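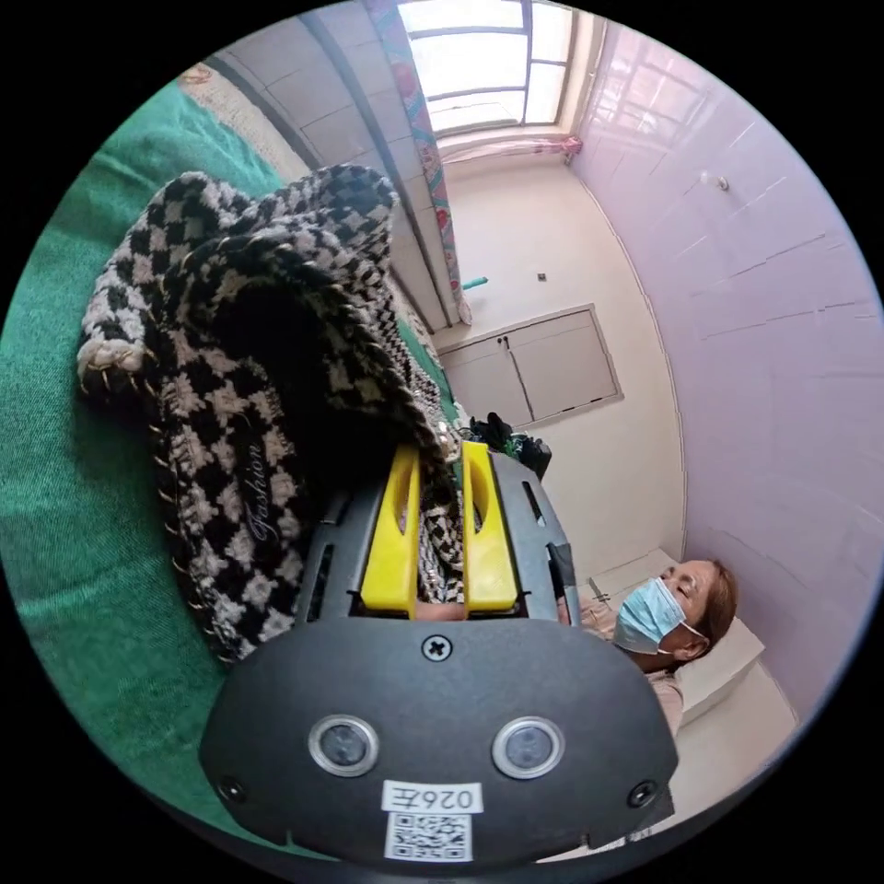

Search this diary Enter keywords Go

August, by Wanda Tokarz

Up before six with the leaflets. There are 1147 of them on the kitchen table, and every one says I am standing for the "Runach Ward Resident's Seat", as though there were only the one resident and I was after her chair. Italo proofread them. Italo says the apostrophe is a matter of opinion. I have decided it is a matter for after the election.

I should write down how I got into this, in case I need to show it to a doctor. In spring I went to a council meeting to complain about the number 37 bus, which used to stop at the bottom of Pfeiffer Street and now goes past it at speed. I spoke for my three minutes. A woman in the row behind tapped me on the shoulder and said I had a good clear voice. That was Brisa Escobedo, and by the end of the evening I had agreed to a coffee, and by the end of the coffee I had agreed to stand. I have bought cars with more thought than that, and I have bought some terrible cars.

Brisa runs the thing now. She has a folder with coloured tabs and she calls me "the candidate" when I am in the room. "The candidate needs to eat before the doors." The candidate had a cheese roll standing up at the sink.

Did the top end of Trernine this morning with Marianna. She is twenty-two and knocks like the bailiffs. I knock like someone hoping they're out. Between us we got a fair number of answers. People were kinder than I'd feared and a good deal more interested in bins. I had a whole piece ready about the women's advice room at the library, which the council wants to shut on the grounds that it is only open two mornings and so, they say, not enough people use it. (It is only open two mornings because they cut the other three.) I got as far as "advice room" on most steps before we were on to bins. One man walked me round the side of his house to look at his. I looked. It was a bin. I told him I took the point, and I wrote it in the book.

But then a woman near the end of the row, with a baby on her hip and another one shouting somewhere behind her, said she'd gone to the advice room last winter about her rent and they had sat with her the whole morning and rung the landlord while she was there. She said it quite flatly, the way you'd tell someone the time. Marianna wrote it all down and asked if she'd come and say so at the meeting. She said she'd see who could have the kids. I said I'd have the kids. Brisa says the candidate will not be having the kids, the candidate will be speaking.

Home for an hour with my feet up. Rang my sister, who asked if I was famous yet.

The hustings were at four in the Moleo Hall, which smells of floor polish and old soup. Eugeniusz Pietrzak went first. He has held the seat so long that people call it his out of habit, and he has a lovely manner, I'll give him that. He thanked everybody. He thanked the lady who did the tea, he thanked the hall. He told the story about the flood and the rowing boat, and I laughed in the right place even though I've heard it at two funerals. When he'd finished I realised he hadn't said anything he meant to do, and then I realised that I was the only person who seemed to mind.

My turn. I'd written it on cards and I dropped the cards. So I talked about the advice room without them, and the petition, which stood at 241 names this afternoon, and I said that if a service is open two mornings and there's a queue out of the door on both of them then the sensible thing might be to try a third. Somebody clapped at the back. It was Italo, but then other people joined in, so I'm counting it.

First question from the floor was bins.

Second was whether I'd be able to manage the work "with everything at home". I said there was only me at home, and a kettle. Eugeniusz wasn't asked about his home. I noticed, and Brisa noticed so hard I could hear her pen. He came over afterwards and shook my hand and said I'd spoken with great feeling, and I said so had he, about the boat.

Brisa's verdict in the car was that I should look up more, say "um" less and stop apologising to the microphone. Marianna's was that I was brilliant and could she have the last of the crisps.

Tomorrow it's the flats, all stairs. Must ring the printer about the apostrophe. Must find out what is wrong with the bins.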